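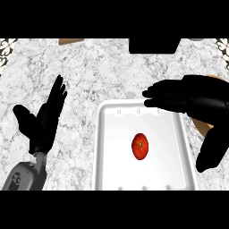 White tray with a raised rim on a marble countertop.

Walo Dish Drying Mat, Large: Review
By Caroline Rashidi
20 Aug 2020

I bought the Walo mat in December to replace a wire rack that had started to rust at the feet. It has been next to my sink ever since, and it gets used every day for a household of 4. We don't have a dishwasher.

The mat is a slab of pressed stone powder, hard and flat, 22 inches long and 14 inches deep. You set wet dishes on it and the water soaks into the surface and then evaporates. There is a thin rubber sheet that goes underneath to keep it from sliding. Mine came with a square of sandpaper and a one-page leaflet.

Drying
Glasses and mugs are where it does best. A wet ring under a glass is gone in a few minutes. Plates are harder, because there is nothing to hold them upright. I bought a small folding plate stand made by Temba and put it on top, and that works fine, but it's an extra purchase you should plan for.

After a big dinner the mat gets full of water and stops absorbing. I tested this by pouring water on slowly from a measuring cup. It took 600 milliliters before a puddle stayed on top. After that it needed most of a night to dry out, with the kitchen window open.

Cleaning
Coffee and tomato sauce leave marks. Light sanding takes them off and leaves a fine dust, so do it outside or over the trash. The leaflet says not to use soap, which clogs the surface. I forgot once and that corner was slower for a couple of weeks. Oil is the worst. I have one stain from a frying pan that sanding has only faded.

Durability
It's heavy and it can chip. One corner lost a small piece when I knocked it against the faucet. No cracks so far. My neighbor Mwanahawa Shirima has the smaller size and hers broke in two when it was dropped on tile, so keep that in mind if you move yours a lot.

Compared with others
I used the Ciketia cloth mat before the wire rack. It costs much less and goes in the washing machine, but it smelled sour by the third day. The Warkow silicone mat has ridges and doesn't absorb anything, so you have to tip it into the sink.

Good: fast on glassware, no smell, easy to wipe around.
Bad: stains, heavy, no support for plates.

I would buy it again for glasses and cups. For a full load of dinner plates, get a rack.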